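Notes on Printed Programs
January 22, 2025

The Rosine reading series will continue to issue a printed program for each of its four evenings this year. Several readers of this blog have asked whether the practice remains worthwhile, and I wish to set out my position.

Last September, 200 copies were ordered from Gunnlaugsson, and 19 were left at the close of the season. The cost was modest. Attendance at the Drurnine hall was steady, and most guests took a copy home.
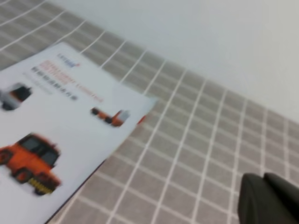
Typography deserves more attention than it commonly receives from small societies. A guest arriving late must be able to find the order of readings in poor light. For that reason I favor strong color at the head of the page – a title in bold red over two lines, with a small blue logo near the top, serves well on white paper. Body text should be no smaller than the notices posted at the door.

Proofs for the next program are due shortly. Corrections to the names of readers should be submitted in writing, and late changes will be announced from the stage.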